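4.3 Do wrist cameras earn their place?

The product notes for the Cakatel finger pair claim that a wrist camera makes a fixed view "largely redundant" for tabletop sorting. We doubted this from the start, and the doubt is why the sorting task was added to the protocol at all. Computer mice are an awkward object for a parallel gripper. They are smooth and rounded, and they differ less in shape than in how they happen to lie. A finger that does well on blocks and cups may tell us very little here.

Both arms ran the same Latuheru controller, mounted on a shared base rail with the tray within reach of the left arm. Loose mice were set out between the arms, in front of the desk organizer, and the shelf and baskets stayed stocked with stationery so that the background was never clean. Earlier comparisons at Lidthorpe used a bare table, and we think that flattered every camera tested there. 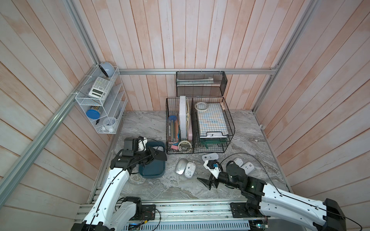
We logged 446 attempts in all, 88 of them with the fixed view switched off. The second number is small. It was limited by bench time, and we would not want anyone to build a ranking on it. What it does support is a narrower statement: with wrist views only, failures tended to come late, after the fingers had already closed. The policy would commit to a grasp and then carry on as if the grasp were good. Whether more training data would cure this we can't say. The vendor's answer is that it would, but the vendor has not published a test with mice lying upside down.

Upside-down mice deserve a separate remark. Their flat undersides carry labels and sensor windows, which give the vision model plenty of contrast to work with, and we expected them to be easy to find. Finding them was indeed easy. Choosing a finger angle was another matter, and we saw no sign that the controller treated the two poses differently. Blur adds to the trouble whenever the wrist is moving, and it affects the tray as much as the target.

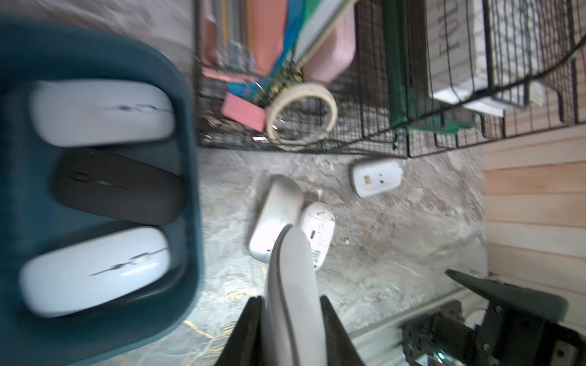

Figure 6. Wrist view with a mouse between the fingers. Three mice lie in the tray; two of those outside it are upside down.

Bayu Pangaribuan, who annotated the wrist streams, marked every segment in which the annotator alone could not tell whether the mouse was secure. Rajeshwari Rai repeated the marking without seeing the first set. They agreed on most segments and disagreed on the ones that mattered most - those just before release. If two people with a pause button can't settle the question from this angle, we see little reason to trust a success detector trained on the same pixels.

A fairer case for the wrist camera is that one arm can watch the other. The tray and the partner's finger can share one view, and contact near a tray wall may be easier to judge from across the bench than from the hand doing the work.
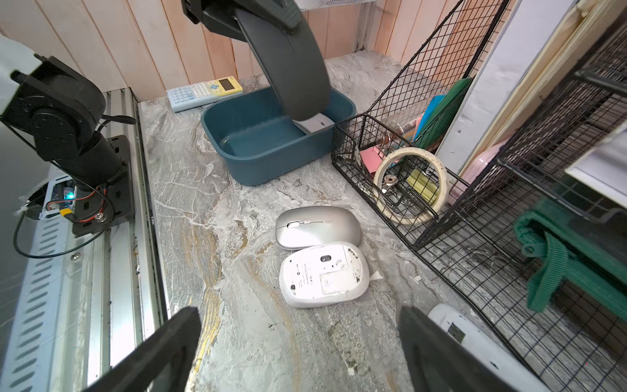

Even so, this benefit depends on where the second arm is parked, and the Eletley benchmark scores each arm as if it worked alone. We therefore report paired and single-arm results separately and decline to average them. Readers who want one figure per gripper will find that unsatisfying. We would still pick the Cakatel fingers over the stock pair for this task, mainly for their reach over the tray rim, but we keep the fixed camera running and can't recommend removing it on the evidence we have.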